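Betreff: Re: [flirkus-liste] Wie viele Demos pro Aufgabe?

Am 4. Nov. 2021 schrieb Hollesmont:
> Wir sitzen gerade am Aufnahmeplan fürs Greifen und kommen mit
> 50 Durchläufen pro Gegenstand nicht weit. Wie viele macht ihr
> mit Flirkus, und räumt ihr den Tisch dazwischen leer?

Hallo in die Runde,

bei uns sind es inzwischen 100 pro Gegenstand, und ich würde nicht mehr drunter gehen! Mit 50 hat die Fistside-Policy zwar gegriffen, aber immer nur dann, wenn der Henkel ungefähr so lag wie beim Üben (Tassen sind da echt fies). Leer räumen wir nie. Im Gegenteil, es bleibt absichtlich Kram liegen, die Küchenwaage, eine Armbanduhr, eine zweite Tasse, und drunter kommt die geblümte Unterlage.

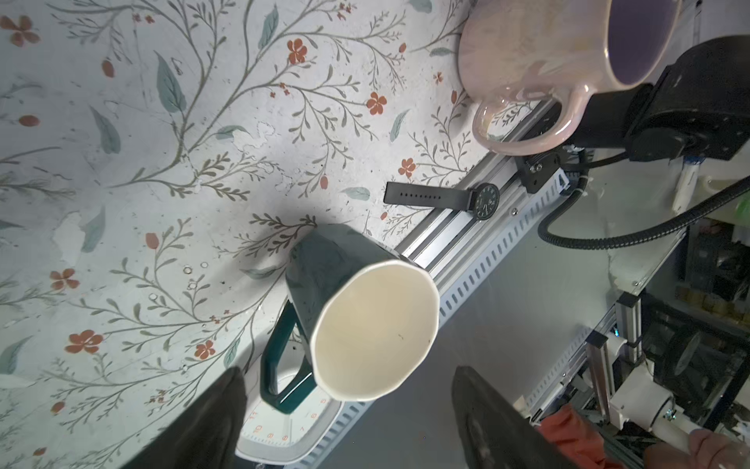 Nehmt ihr missglückte Griffe auch in den Datensatz auf?

Die kommen bei uns in einen eigenen Ordner und werden mit Label gespeichert, fürs Training der Greif-Policy nehmen wir sie aber nicht.

Insgesamt liegen seit Februar 405 brauchbare Durchläufe auf dem Server, dazu noch 13, bei denen die Zeitstempel zwischen Handgelenkkamera und Gelenkwinkeln auseinanderlaufen. Die muss ich noch von Hand ansehen, seufz. Falls jemand ein Skript dafür hat: immer her damit!

Ach ja, und wechselt beim Teleoperieren die Leute durch. Ich greife offenbar immer von derselben Seite zu, und das lernt das Modell dann brav mit ...

Viele Grüße
Sun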